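The shelf wall, and a bar of aluminum I have grown fond of

I had promised myself that the back room would be finished before the summer got going, and I am writing this on June 2, 2026 with sawdust in my socks and one more shelf to hang, so you may judge for yourselves how that went. Still, it is close! Close enough that I carried my tea in there this morning and just stood for a while, looking at the place where everything is going to live.

For those who have not been following along, the room is long and narrow and it has been a dumping ground for as long as we have had the house. Paint cans, a broken deck chair, the good vase wrapped in a bad towel. What I wanted was a proper run of open shelving on metal uprights, something I could move up and down as my jars and boxes changed their minds (or as I changed mine, more likely). I spent far too many evenings reading about it, with a notebook on my knee and the Vusto catalog propped against the lamp.

The part that kept me going in circles was the walls. You think of a wall as one flat thing until you start putting straight lines up against it, and then every little lean shows. I must have held the level up to that corner a dozen times, hoping it would tell me something kinder.

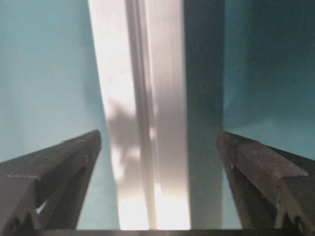 Maarja Bite wrote in after my last post to say that I should stop trusting the corner altogether, drop a plumb line from the ceiling and measure every upright from the string, and that a gap of a finger's width at the wall would bother me for a week and then never again. Well, Maarja, I did it your way, and I am much calmer for it. I hung a heavy nut on kitchen twine and made pencil marks beside it all the way down. The gap is there, and I have decided to like it.

Next came choosing the uprights themselves. I had more or less settled on wood, mostly out of habit, and then I went to Kļaviņa to look at the offcuts and came home with aluminum instead. It is the kind with a slot running down its length, so the brackets slide in and tighten wherever you want them, and you never have to drill a hole you will regret. Over 200 dollars for the lot, with the brackets – more than I meant to spend, and I did sit in the car for a bit before I went back in and paid.

What won me over was the look of it, to be truthful. I expected something cold and workshop-ish, and there is a bit of that, but the brushed surface does lovely things with the light.
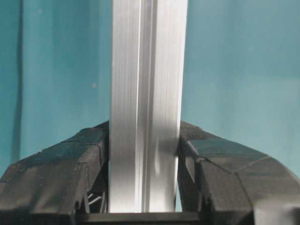

I like the slot facing out into the room, although Tõnu Koppel at the shop thought I should turn it sideways and keep the dust out. He may be right. I will find out when I clean it, and a dry paintbrush ought to do the job. In the meantime the shelf boards are sanded and have had two coats of oil, the brackets are in a soup bowl on the windowsill, and I still need three longer bolts for the end by the door.

If any of you have hung boards on slotted uprights, do tell me whether you put felt between the bracket and the wood. I have a roll of green felt in the sewing drawer and I am itching to use it.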